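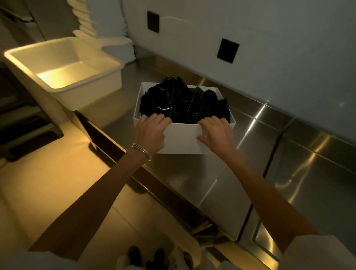 Notebook, effects-box handling
June 2023

Review of the Lema cell, continued. Drutier sent the revised offer and the integration notes from Cutar. Read both against what the counter work needs. Open items from the last entry are carried over at the end.

What is on offer. One arm on a pedestal, a suction tool and a two-finger tool on a quick changer, an overhead depth camera, a controller cabinet, and a setup service by Cutar. Lease or purchase. The lease includes remote support and replacement of fingers and cups as wear parts. The purchase price does not. Software updates are included in both for the first term, after which the offer refers to a separate schedule. The schedule was not attached.

Claimed task: take mixed personal items from a tote, place them in an open white cardboard box, square the box on the counter, pass it on. Reverse direction (box to tote) is listed as "supported" with no cycle time.

Box handling. By hand, the near wall of the box is gripped over the rim, fingertips just inside, and the other hand lies flat across the front. No tool needed, no force worth measuring. For the arm this is the harder half of the job. The cardboard wall flexes if pinched on one side only, and when the box has something soft piled above the rim, the camera loses the top edge. Glossy black material is the worst case I know of for the depth sensor in the offer. The folds return small highlights and the rest comes back as holes. Cutar's note says the planner "infers the rim from the visible wall." A narrow strip of white along the inside may be all there is to infer from.

Asked Drutier for a run with shiny black fabric filling the box. They offered a matte gray cloth in the last demo, and the log from that run should not be used for anything.

Counter surface. Brushed steel with long reflections. Same sensor problem in the horizontal plane, plus the backsplash, which is polished brighter than the counter. Drutier recommends a matte mat. A mat on this counter has to come up for cleaning and go back to the same position, or the calibration shifts. Cutar proposes fiducials printed on the mat. Acceptable in principle. Want to see how long recalibration takes when the mat is laid down crooked by someone who does not care about it.

Lighting. Warm light low on the left, cooler light on the wall and counter to the right. The offer assumes uniform overhead lighting and makes the customer responsible for it. Fixed exposure will not cover both sides. Auto exposure was on in the demo and the segmentation changed visibly between consecutive images when the arm crossed the bright side. Ask for the exposure settings in writing.

Reach. The pedestal would have to stand on the lower cream surface to the left, where the plastic tub is now, or in the walkway in front of the cabinets. The walkway is out. If the tub moves, the towel stack behind it probably has to move too, and that is a layout change outside the scope of this review. Noted for whoever picks up the layout.

Grip tests, demo unit. Test set was 13 items, mixed by hand before each run. Three runs were planned and all were completed. Suction handled flat and hard items well. It failed on anything ribbed or with a narrow curved surface. The finger tool handled small bottles if they lay on their side with clearance at both ends. With a bottle against a wall, the planner pushed the box instead of the bottle. The box then had to be reseated by hand and the run resumed from the pendant.

Soft items: the finger tool picks from the highest fold, lifts, and reports success as soon as the fingers fail to close fully. It does not check what is hanging below. Twice the strap of a bag stayed hooked on the box wall while the controller considered the pick complete. This needs a weight check or a second image. Drutier says a wrist sensor is available as an option, price on request.

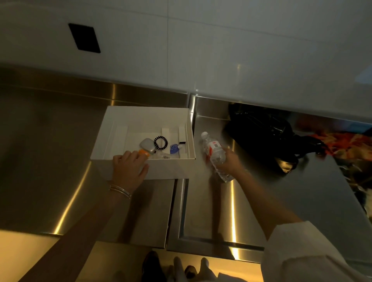
Trimasden -- Handling Automation Group

Item notes for the task specification, to go back to Cutar with the comments.

Box interior. The demo used plain boxes. Ours can have raised cardboard partitions, and the planner needs them as obstacles, not as items. In the demo software anything white above the floor of the box was labeled "item, unknown" and the suction tool went for it. A partition pulled up by a cup is a scrapped box.

Clear bottles. Held by hand around the middle, at an angle, cap up and to the side, with the other hand free to steady the box edge. The arm has no second hand. Clear plastic is nearly invisible to the depth camera except at the cap and the printed label. Suggest they grip relative to the label band and treat everything below it as occupied. Their current approach is to grasp at the center of the detected part, and on a bottle like this the detected part is the label. That puts the fingers too high and the bottle swings.

Rounded cases. Suction should be fine on silver-gray hard shells if the cup meets the flat of the lid. Glare is a concern, same as the counter.

Coiled hair ties. Neither tool. Suction leaks, and the fingers close through the coil onto the floor of the box. Propose excluding these from the first phase and routing them to the operator. The same goes for narrow cards standing on edge. The depth camera sees a line at best.

Barcode stickers. A small white sticker on white cardboard near the front edge has low contrast except for the bars. The offer quotes a reader mounted on the overhead frame. Not tested. If a hand or a finger tool is over the front edge, the code is hidden, so the read has to happen before the first pick.

Bags with straps. See above. No further testing until the wrist sensor is quoted.

Timing. The Lema cell took almost two minutes for a box when nothing went wrong. Hand packing was not timed to the same protocol and the comparison in the Drutier slides uses their own baseline, which I would not repeat in our report. To do: time the hand work on our counter with their test set.

Safety. Offer states collaborative operation at reduced speed. Risk assessment is "by customer with integrator support." The finger tool has bare metal edges. Need covers or a different finger before anyone stands at the counter with it.

Open items:
Black glossy fabric run, requested, no date yet.
Exposure settings and update schedule, requested.
Quote for wrist sensor.
Partition handling. Cutar says a template per box type will do it. Send them the drawings.
Mat recalibration time, to be measured on site.
Cycle time for box to tote, still missing from the offer (carried over from December).

Recommendation so far: hold the purchase option, keep the lease under discussion, with a trial limited to hard items and plain boxes. Next entry when the fabric run is in.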